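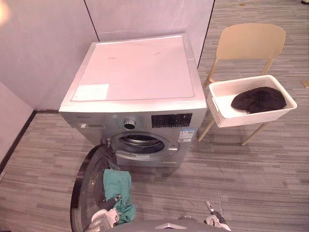

zirnavard50
Una lectora de otro hilo juraba que dejar la puerta de la lavadora abierta no sirve de nada si no secas antes la goma. ¿Es verdad? La mía es de carga frontal, está sobre moqueta y huele a cerrado.

Flondance
¡Sí, y se nota muchísimo! Paño por todos los pliegues de la goma, puerta abierta 2 horas y el cajetín también fuera (yo lo lavo en el fregadero, ¡sale de todo!). Una vez al mes, programa largo en vacío a 60. Me encanta cómo queda.

dunmore1133
la mia igual, limpia el filtro

Clalley
Y mira la moqueta por debajo, que a veces el olor viene de ahí. ¡Ánimo, que tiene arreglo!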